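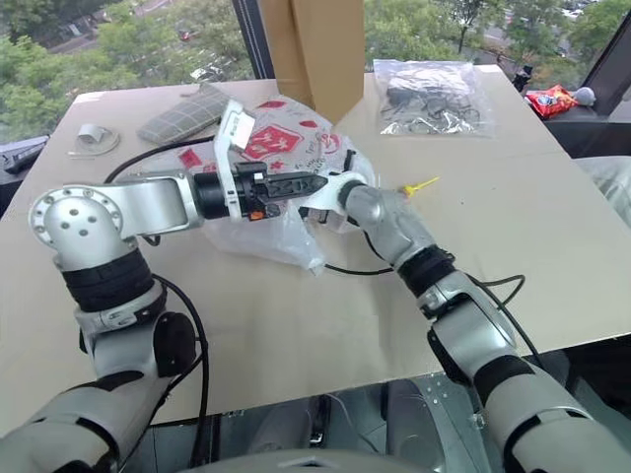
Plastic Bags After Shopping: Keeping, Folding and Using Them Again

Project report, Home and Consumer Studies
Dela Tsikata, Parkerport

Introduction

Most homes I know have a place where thin plastic shopping bags end up. In ours it is the cupboard under the sink. The bags go in crumpled, they fill the space, and when someone needs one they pull out four. Many get thrown away without being used a second time. For this project I wanted to find out whether folding the bags makes people use them again more often, and which fold is worth the trouble.

I looked only at thin carrier bags, the soft kind that lets some light through. Thick bags with stiff handles keep their shape and can be stacked, so I left them out.

Method

I collected 40 used bags from my family and from two neighbors. Most came from Ferari and Tahiri, the two grocery stores closest to us. A few were from Fidness, which gives out a slightly thicker bag. I threw out any bag with a hole larger than a coin, which left enough for all the tests.

I tried 3 ways of storing them:

Stuffed. The bag is pushed into a box as it is.

Rolled. The bag is smoothed flat, folded lengthwise twice and rolled up from the bottom, with the handles tied around the roll.

Triangle. The bag is smoothed flat and folded lengthwise into a strip. The bottom corner is then folded over again and again until only the handles are left, and these are tucked in.

I timed myself with a kitchen timer and did each fold on a clean table, always starting with a crumpled bag. After that, each of the three households kept a box of bags by the back door for 14 days and wrote down every time a bag was taken out and what it was used for. Each household got a different kind of storage.

Results

Smoothing the bag took longer than the folding. A bag that has been tied or twisted holds its creases, and the bottom corners bunch up so that air stays trapped inside. Pressing from the closed end toward the handles worked best. When I started at the handles, the air had no way out and the bag puffed up again.

A triangle took me roughly 20 seconds once I had practiced. Rolling was a little quicker, but the rolls came loose if the handles were short. The triangles stayed closed even when the box was knocked over.

The household with the triangles used the most bags again, mainly for wet shoes, lunch leftovers and lining a small trash can. They also carried some in coat pockets, so they had one with them at the store. The stuffed box was used least. One note on that sheet said only "could not find one without a rip."

Printing on the bags made no difference to the folding, although the ink on some Tahiri bags came off on my fingers.

Problems with the project

Three households is a small group, and they don't shop the same way. The family with the triangles cooks at home more, and they might have used more bags no matter how these were stored. I should have switched the boxes around halfway through. I also did all the folding myself — the households only took bags out. Somebody who has to fold their own may give up after a few days.

Conclusions

Folded bags were used more often in this test, and the triangle held up better than the roll. I would suggest smoothing bags as soon as the groceries are put away, before they get twisted together. Bags with holes can go straight into the store's collection bin if it has one. At home we still have the triangle box by the door, and my mother has moved the rest of the bags out of the sink cupboard.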